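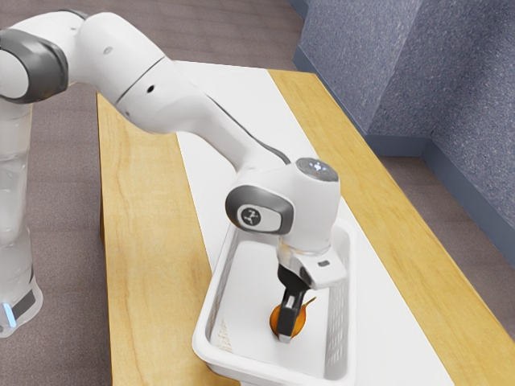

26 de abril de 2026

Cuaderno del taller, línea de clasificado de fruta. Escribe Damián Ponce.

Puesto al día de lo que llevamos con el simulador y de lo que salió en la reunión con la gente de Pacheco. Lo dejo por escrito porque Siobhán Mac Suibhne no pudo estar y porque en mayo habrá que decidir si se instala el brazo en la nave o se aplaza a la campaña siguiente.

Situación de partida. En Pacheco la fruta de muestra llega en cestas al puesto de control y una persona la saca pieza a pieza, la mira, la pesa y la pasa a la bandeja de calibrado. Es el puesto que lleva Elba Yáñez por la mañana y Fulgencio Becerra por la tarde. Nos pidieron automatizar solo el gesto de coger la pieza de la cesta y dejarla en la báscula. La mirada se queda con ellos. Esto lo repito porque en el primer presupuesto de Brutedgate aparecía «puesto sin operario» y costó una tarde de llamadas aclararlo.

Simulador. Seguimos con la escena sencilla: mesa de madera, tira blanca a lo largo, cesta de plástico blanco encima y una sola pieza naranja dentro. Llevamos 2791 intentos registrados, de los cuales 1874 terminan con la pieza en su sitio según el criterio de Kovura (pieza soltada dentro de la zona y brazo fuera de ella). No es un número para enseñar en la nave. Sirve para ver dónde se pierden los demás.

Repasé con Eliseo Sandoval los fallos de la última tanda. Los anoto sin orden:

Los dedos bajan bien centrados, pero uno toca la pared de la cesta cuando la pieza está arrimada a una esquina. El control lo toma como contacto con la fruta y cierra antes de tiempo.

La pieza rueda al primer roce y el brazo insiste donde estaba. Falta volver a mirar antes del segundo intento. Eliseo dice que es cambiar el orden de dos llamadas. Pendiente de comprobar.

Con el rabillo hacia arriba a veces cierra sobre el rabillo. En simulación no pasa nada, en la nave sería fruta dañada y muestra que no vale.

La salida de la cesta es lenta. Bajamos la velocidad en su día para no rozar el borde y así se quedó.

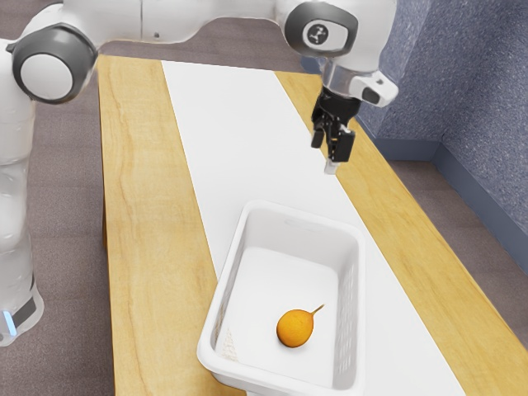 Sobre la posición de espera también hubo discusión. Eliseo la quiere cerca de la cesta para ahorrar recorrido. Elba pidió lo contrario cuando le pusimos la simulación en la pantalla de la oficina: ella mete la mano en la cesta muchas veces al día para apartar una hoja, girar una pieza o sacar la que viene abierta, y no quiere tener la pinza a la altura de la cara. Tiene razón. Cambiamos la espera a un punto más alto y retirado y asumimos la pérdida de tiempo. Con la espera cerca el ciclo nos sale mejor en el papel, pero el papel no cuenta las veces que ella tendría que pararlo.

Reunión en Pacheco. Notas sueltas:

Fulgencio preguntó quién responde si el brazo deja pasar una pieza mala. Le dije que el brazo no decide nada sobre la calidad. Contestó que eso será el primer año. No supe qué decirle y lo apunto tal cual, porque la pregunta es para su dirección y habría que trasladarla.

El gesto repetido es lo que más les pesa. Elba lleva dos campañas con molestias en la muñeca y va rotando con el puesto de etiquetado. Si el brazo coge y deja, ella calcula que podría quedarse en control sin rotar. A Fulgencio eso no le gusta tanto: la rotación le parece lo mejor del turno y teme que, con la excusa del brazo, la quiten.

El ritmo. Ahora lo marcan ellos. Si una partida viene rara, van despacio y luego recuperan. Con el brazo la báscula recibiría piezas a paso fijo. Propuse un pedal de avance: el brazo coge la siguiente cuando se pisa. A los dos les pareció bien. Hay que preguntar a Rolosley si su controlador admite esa entrada sin módulo aparte.

Formación. Brutedgate ofrece una jornada. Elba pidió que sea en el puesto y con fruta, sin diapositivas, y que aprendan a rearmar el brazo después de una parada sin tener que llamar a mantenimiento. Lo apoyo. En la instalación anterior la clave de rearme la tenía solo el encargado y las paradas se alargaban por eso.

Lo que me llevo para nosotros. La escena simulada es más limpia que el puesto real. Falta variedad de cestas (en la nave hay de dos alturas), faltan hojas, y sobre todo faltan cestas llenas. Con una pieza sola aprendemos a coger una pieza sola. Siobhán ya lo avisó y quedó sin hacer.

Tareas:

Eliseo: segunda mirada antes de reintentar y tanda de 50 con la pieza en las esquinas.

Yo: cestas con varias piezas en la escena, y escribir a Rolosley por lo del pedal.

Siobhán: revisar el criterio de acierto de Kovura. Un cierre sobre el rabillo debería contar como fallo aunque la pieza llegue.

Elba nos guarda un par de cestas viejas para medirlas. Pasar a recogerlas antes de que cambien el turno.

Añadido por la tarde: Eliseo probó el cambio de orden de las llamadas. Reintenta mejor cuando la pieza ha rodado poco, pero se queda parado si la pinza la tapa desde arriba. Mañana subimos el brazo un poco antes de mirar y repetimos.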